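Caring for Old Things From Your Local Museum Sale
By Illia Pasichnyk, 2024-11-09

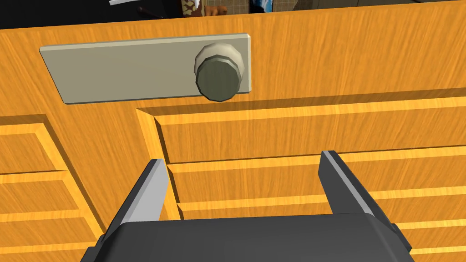

Old paper and photographs

Our local history society sells its doubles every May, and many people bring home a box of old postcards and railway timetables. Keep them in a dry room, away from the kitchen and from the outer wall. A bedroom shelf is good, the attic is bad.

Do not use tape on a torn page. Put it between 2 sheets of acid-free paper and leave it flat. Write on the back only with a soft pencil, very lightly, before you put the card away.

Dusty books

Hold the book closed and brush from the spine to the outside. I do 4 or five books in one evening, not more, or I become careless.

Last updated by Lærke Ingvarsson

We use cookies to remember your settings. Accept or read more.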